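Jurniton Workwear Hire and Repair
Progress report to the Dondale Enterprise Fund
5 October 2022

Period covered: July to the end of last month

Summary

The hire and repair service is open and taking orders. Stock is in place, the alterations room is working, and the online booking form went live two weeks later than planned. Spending is within the grant. We are asking for one change to the remaining budget, set out below.

Stock

We now hold 1167 garments, mostly tailored jackets, trousers and waistcoats in black, navy and grey. The larger part came from Barua, who were closing a line of interview and office wear and let us have it at cost. Sizes at both ends of the range are thin. Chest sizes above 50 inches go out as soon as they come back, and short-leg trousers are nearly always on loan. We have placed a top-up order for these and expect delivery before the winter.

Women's jackets were a weak point in our first plan. We had ordered one cut only, and customers told us at fittings that it was tight across the shoulder. A second cut has been added and the first is being moved to the sale rail.

Repairs and alterations

The alterations room has 2 industrial machines and a steam press. Most of the work is hems, sleeve lengths and replacement linings. The normal turnaround is 5 working days, and we have kept to it except during the week the press was out of use. Soklow replaced the boiler unit under warranty, so there was no cost to the project.

Charges

Hire is £20 for a suit, including one fitting and cleaning on return. We looked at a lower rate for jackets on their own but have left it for now – the cleaning bill is nearly the same either way.
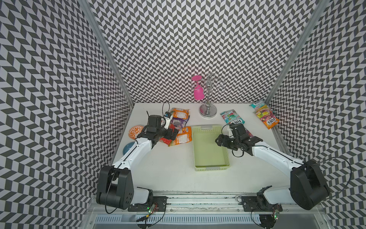
Late returns have been a bigger nuisance than we allowed for. Customers now get a text message the day before a suit is due, and the deposit terms have been moved to the top of the hire form. We will report on whether this helps next time.

Budget

Rent, cleaning and wages are on target. Packaging is over, as more people asked for postal hire than we expected. We would like to move the unspent part of the signage line into packaging and postage. The total would stay the same.

Next period

Take delivery of the extra sizes and put them on the booking form.
Start the school-leavers' fitting days in Dondale.
Agree a new cleaning contract – the present one ends in the spring.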